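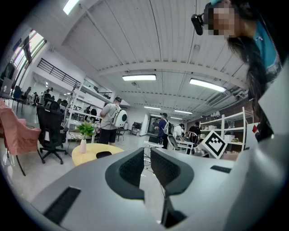 Slide 1: Title

Good evening. My name is Fergus Kerr and I look after the lending side of the Braltavley tool library. Tonight's talk is on keeping hand tools in working order when a lot of different people use them. I'll speak for half an hour or so and then take questions.

(Check the microphone works at the back. Ask them to hold questions on insurance until the end.)

Slide 2: Where we started

We opened in January in the old Cruickshank shop, with two shelves and whatever people had given us. Most of it came out of garages and sheds. Some was very good and some should have gone to the tip. We took everything, and I would not do that again.

The stock list now stands at 181 items. The last full year had 425 loans. Those are small numbers compared with Tromden, but they are enough to show what wears out and what doesn't.

(Pause. Someone will ask what the most borrowed item is. It is the long ladder, then the wallpaper steamer.)

Slide 3: What comes back damaged

Chisels come first. People use them to open paint tins and lever up floorboards. A chipped edge takes a long time to grind out, and if you overheat the steel you have to start again further down the blade.

Saws are next. The teeth get damaged on the way home more often than during the job. A saw goes in a car boot with a hammer and that's the end of the set. A length of old garden hose, slit down one side and pushed over the teeth, has nearly stopped this for us.

Drills come back in better shape than you'd expect. What goes missing is the chuck key. We tie ours to the flex with cord now. It looks untidy and it works.

Slide 4: The return check

We check every item at the desk while the borrower is still there. We used to put returns in a crate and look at them on Saturday. By then it was hard to ask anybody what had happened, and a bit rude to ring them up.

The check is short. Wipe it, look at the edge or the moving part, make sure the handle is tight, and write one line on the card. If it needs work it gets a red tag and goes on the bench shelf, never back on the lending shelf.

(Hold up a card. Pass it round if the group is small.)

I should say that we don't charge for ordinary wear. We do ask for a contribution if a tool is lost. People have been fair about it.

Slide 5: Sharpening

You don't need a machine. We do chisels and plane irons on a coarse stone and a fine stone, with a cheap honing guide to hold the angle. The guide matters when several people share the work, as otherwise each person puts on a slightly different bevel and the next one has to take it off.

Flatten the stones often. A hollow stone gives you a curved edge and you will blame your hands for it. Wet and dry paper stuck to a piece of thick glass will do the job.

Garden shears and secateurs get a file and a drop of oil. Take the secateurs apart first. Lay the parts out in order on a tray, and keep hold of the spring.

(If time is short, skip to slide 7.)

Slide 6: Rust and storage

Our back room is damp in winter. We tried silica gel bags and they were full of water in a week. The thing that helped was getting the shelves away from the outside wall – a hand's width is enough – and leaving the door open between the two rooms.

Light rust comes off with wire wool and a little oil. Deep rust we leave in white vinegar overnight, then rinse, dry and oil the same day. Don't leave it longer than that, and don't do it with anything plated.

Wooden handles get boiled linseed oil twice a year. Spread the rags out flat outdoors to dry before you throw them away. A heap of oily rags can heat up and catch fire on its own. I repeat this one every time I give the talk.

Slide 7: The card system and Dridik

For a long while we used paper cards only. We now keep the bookings on Dridik and still write the repair notes by hand. I know that means two records. The cards stay with the tools, and whoever is at the bench can read them without a password.

If you are starting out, number the tools before you do anything else. Stamp or engrave the number. Stickers come off in white spirit.

Slide 8: What we'd like from other groups

We are short of 4 things: a decent bench grinder guard, small clamps, spare plane irons, and anyone who can re-handle an axe properly. If your group has more than it needs, please come and find me at the tea table.

We'd also be glad to swap sharpening sessions with Tromden. The next one at our place is on Wed 2 November, from seven until nine. Bring your own stones if you have them. Parking is behind the shop, and the side gate will be open.

(Questions. Leave this slide up.)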